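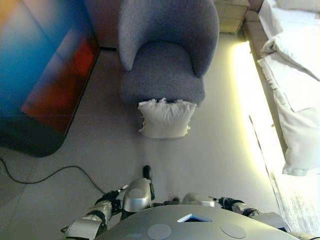
Heart rehab is back at Skenddale!

After a long summer of phone calls and exercise sheets, our cardiac rehabilitation classes have started again, and we're so pleased. The first course runs for eight weeks in the Wattimena wing, with two sessions a week — one for exercise, one for talks on medicines, food and getting back to work.
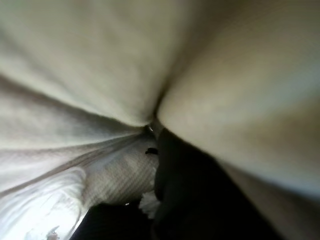 Kurnstead patients can join too, and a Stostden group follows once we have a second physiotherapist. Ring the ward desk on extension 159 to book.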